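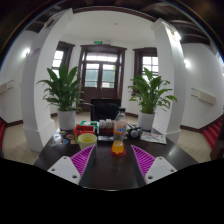 Is the Urkon hand-held gripper kit worth it for table clearing tasks?

Posted in Grippers and Teaching Tools

We run a small hall in Diltisgate and want to teach an arm to clear up after meetings – bottles, cups, small stuff. I am looking at the Urkon kit, the one with two hand-held fingers and the wide-angle camera. The price I was given is 324 for the gripper without the camera.

My worry is the mix of objects. One table can have a soda bottle on a coaster with only a bit of drink left in it, an open cup, microphones lying on their sides, a sheet of paper and a few small stickers. The table is dark and glossy, so there are reflections too. Does the ribbed tip handle all of that, or do I need a second set of fingers? And how many recordings should I plan for?

Musa Akinola

Bukola Lawal
I have used the Urkon since June, mostly on kitchen and office tables. Taking your objects in turn:

Bottles are fine. Close on the body below the label if there is room, and keep the fingers level. A nearly empty bottle is light and tips easily, so come in slowly. If you want the coaster left behind, lift straight up.

An open cup is fine if you grip it low. Near the rim a thin one will fold.

Microphones work if you take them by the handle. The round heads roll in the tips.

Paper and stickers are the weak point. The tips are wedge shaped, but they will not get under anything flat on a polished surface. I slide paper to the table edge and pinch it there. For stickers I gave up. Kocsis sells a thin nail that screws on over the tip, and it did pick up card for me, but it scratched the varnish. Try it on an old table first.

For recordings, I did 30 per object as a first pass and then added more where the arm failed. Bottles needed nothing extra. Cups went up to 2,000 before I was happy, with different cups and different lighting. Keep the lamps the same way for at least the first batch – reflections on a glossy top did cause some missed grasps for me.

Check the mounting plate screws every 8 sessions or so. Mine worked loose and one finger sat lower than the other, and I had to throw out an afternoon of work.

wollon_user
get the Wollon one instead, lighter and the handle is better. never tried it on paper

Musa Akinola
Thanks both. I will leave the stickers out of the task and pick those up by hand. Bukola, did the spare tips come in the box or did you order them separately?

Bukola Lawal
Separately. The box has one pair only, already fitted. Order the spares with the kit, the shipping is charged per order.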